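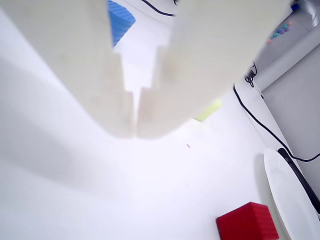

Wrist cam view, fingers nearly closed, red cube still down on the table.

New result from our corner of the Gellberg lab and I've been wanting to post about it since April! Short thread on teaching a gripper to pick things up when all it gets is the view from its own wrist.

1/ Our old policy used a wrist camera plus an overhead one. Good numbers, but every time the overhead camera got bumped we had to recalibrate and half the demos stopped matching. So Areeba Minhas asked what happens if we drop it entirely.

2/ What happens is that it gets worse. A lot worse! The wrist view loses the cube whenever the arm swings away, and the policy forgets there was ever a cube.

3/ The fix was Kourosh Karimi's idea: give the policy a short memory. It keeps the last 2 seconds of wrist frames and learns which ones to look back at. Same network otherwise, same training recipe.

4/ We trained on just over 3,000 demos, all teleoperated. Then 200 test trials per policy, with start positions drawn at random and the same list used for every policy so the comparison is fair.

5/ Memory policy: 112 successful picks out of 200. The wrist-only version without memory was way behind. The two-camera setup still wins when it's freshly calibrated — I want to be clear on that — but the gap is much smaller than I expected.

6/ My favorite part is the recoveries. It misses, backs off, and heads toward where the cube was a moment ago. We never labeled that behavior, it comes from the demos where the operator fumbled. Please keep your fumbled demos!!

7/ Still bad at: clutter, shiny stuff, and anything the fingers hide during the final approach. Nasrin Mahmoudi is trying a longer memory for that last one, and early runs look mixed.

8/ Code is called Skurell. Cleanup is in progress, and the trial list goes up with it. Questions welcome, especially if you've tried this with a different gripper shape.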